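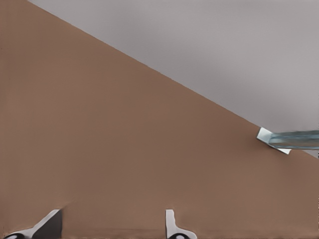 Makthorpe Robotics Club - Simulator Term Gallery

Posted 6 October 2021 by Gordon MacLeod

The senior group spent this term in the simulator, working on a gripper task for the Briltley Cup. The group has 14 students in Years 9 to 12, meeting after school in the Suvon Room. Audrey-Anne Campbell runs the coding side and I look after the entries and the paperwork.

The club started on the simulator in April. Each team writes its own control program and runs it on the same virtual arm, so the scores can be compared fairly. A full run is 3000 steps. If the program hasn't finished by then, the run is marked as it stands.

The view at the top of the page is from the wrist of the arm, with the fingers open over the brown surface. The metallic piece is over at the right, on the line where the brown meets the grey background. Students get used to reading this view fairly quickly, though judging depth from it takes practice - the surfaces are plain and there isn't much to go by.

Teams keep a logbook of every change they make to their program. Marks are given for the logbook as well as the run, and last year that decided second place.

Entries for the Cup close at the end of term. Each team may submit 2 programs and the better score counts. Families are welcome at the final session, and students should bring their logbooks and a charged laptop.

Contact: Gordon MacLeod, Makthorpe Robotics Club | © 2021 Makthorpe Robotics Club | Back to top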